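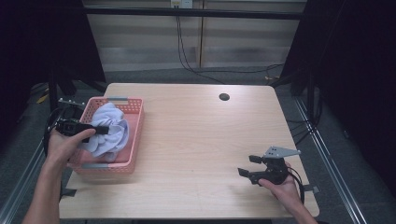

The pink basket, back on the table for another round of folding.

Sun 2 January

Happy New Year! I promised myself I'd start this one with the linen closet, and I am so pleased to report that I did. Well, the top half of it.

The big discovery of December was baskets. I'd always stacked everything straight on the shelf, and every time I wanted a pillowcase the whole tower came down on my head. Then my neighbor Valentin Gruber showed me his closet (yes, I asked for a tour) and everything in there slid out like a drawer. I went to Nosdale the next morning and came home with 4 of them – salmon pink, little square holes all over the sides, a gray handle at each end. I love them so much. They're shallow, so you can't bury anything, and the holes let the air through.

My way of doing it, for anyone with a closet like mine: one basket comes to the table at a time. Everything in it gets shaken out and folded in thirds the long way, then in thirds again, so it's as wide as the basket and stands up on its edge like a file in a drawer. Light cotton is the hardest! It slumps. I press it flat with my forearm before the last fold and that helps a lot.

Fitted sheets I still roll. I've watched the videos, I've tucked the corners into the corners, and I end up with a lump every time – so a roll it is, with the matching pillowcase wrapped around the outside.

A couple of you asked about the Donska shelf liner I mentioned before the holidays. It's staying put nicely and the baskets glide over it, though I'd cut it a little short of the shelf edge next time so it doesn't curl.

Towels are next weekend. I've already measured, and if I turn the baskets sideways I think the bath sheets will fit, but the beach towels may have to move to the hall.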